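About Rimier

Rimier is a registered arts organisation that runs a programme of exhibitions, concerts and film screenings in a converted grain store on the east side of Feyisa. It was set up by Rosário Torres and Ikechukwu Briggs to provide affordable hall time to local groups, and this remains its main activity. The building has 3 bookable rooms: the main hall, the screening room and the print studio.

Bookings

Rooms are let by the half day. Provisional bookings are held for 30 days and then released. The hirer is responsible for performing rights, front of house staff and any licence needed for the sale of alcohol. Technical requirements should reach Efe Onuoha before the booking is confirmed. Late changes to the lighting plan are charged at the hourly rate.

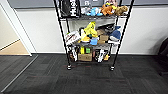 The lending store supplies stage, workshop and family-day items to member groups. Loans are recorded by shelf and bay and are renewable once. Black wire shelving on casters is used, so a unit can be rolled across the carpet tiles to the room concerned and returned complete. Soft toys are issued with the family-day stock. Electrical items are tested every May and carry a dated label.

Archive

The Ralach collection consists of almost 1000 posters, programmes and handbills from theatres and dance halls in the district. It was deposited on long loan and is catalogued by venue, then by year. Renata Kaczorowski is in charge of the catalogue. Readers are admitted on Wednesday afternoons by appointment. Items may be photographed without flash for private study. Requests to reproduce an item in print are passed to the lender.
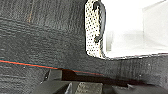
Oversize posters are stored flat and must be requested in advance. Fragile items are consulted as digital copies only.

Programme and funding

Income comes from room hire, ticket sales and membership fees. The Drondine season of new chamber music is programmed separately by Chibuzor Bassey and has its own budget. Proposals for it should include a score or recording, the number of players and the running time.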